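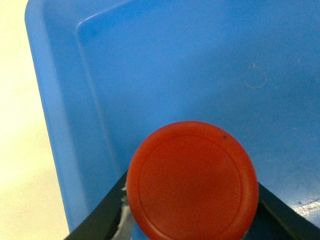
## 4. Recording demonstrations for the button task

Read Section 3 first. The arm must be homed and the Etim recorder must show a green status line before you start.

The button task is the one we used for the baseline result in Section 7. The policy gets the wrist camera view and the joint positions, and nothing else. It has to pick a mushroom-head push button out of a blue tray on command. The full training set was 3944 demonstrations. You do not need that many to check a new set-up: 500 is enough to see whether training is working at all.

### 4.1 Setting the tray

1. Put the tray on the white table, inside the area the arm can reach with the wrist pointing down.
2. Place one red button and one green button in the tray. Stand both upright on their bases.
3. Leave enough room between a button and the tray wall for one finger.
4. Move the arm to the start pose and open the gripper all the way.
5. Look at the live view in Lirley. Both caps must be visible. If one is hidden by a finger, move the button and leave the arm where it is.

**Note:** Overhead lights show up as bright streaks on a glossy tabletop. Do not try to get rid of them all. Policies trained only under soft light did worse when we turned the normal room lights back on.

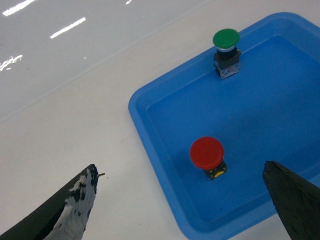 6. Enter the target color in the Fustar task field before you press Record. The field is locked once the episode starts.

### 4.2 Recording an episode

1. Press Record and wait for the tone.
2. Bring the gripper over the target button. Move at a steady speed and do not stop to line up more than once.
3. Lower the fingers until there is one on each side of the cap. The cap will fill a large part of the wrist view at this point, and you may lose sight of the base.
4. Close the gripper slowly. Stop when the force bar turns yellow.
5. Lift straight up, hold for 2 seconds, and press Stop.
6. Mark the episode as good or bad. A dropped button is bad. A slow pick that worked is good.
7. Change the button positions before the next episode. Swap which one is nearer to the start pose every so often, or the policy will learn position in place of color.

**Caution:** Do not close the gripper at full speed on a cap. The force limit reacts too late at that speed and the cap can crack or pop off its collar.

**Caution:** Keep your hands out of the tray while the status line is red.

### 4.3 Finger coverings

Worn or patchy coverings change both the grip and what the wrist camera sees. In our tests the policy put up with a fair amount of wear as long as the wear was also in the training data. It did not cope well with a sudden change. If you replace a covering partway through a set, record a new batch with it and add a line to the set notes. Do not mix episodes from before and after under the same batch name.

### 4.4 Checking the set before training

Run the Brolel check on the whole folder:

 brolel check --task button --min-episodes 500

It reports the following:

- episodes with missing frames
- episodes where the gripper never closed
- the split between red and green targets

A split worse than 60/40 gives a warning. Record more of the short color and run the check again. Deleting good episodes to even out the split also clears the warning, but it made our results worse.

Success on held-out trays rose quickly at first and leveled off at over 2000 episodes. The rest of the set mostly helped with picks close to the tray wall. If your buttons will always be near the middle, you can stop recording there and go on to Section 5.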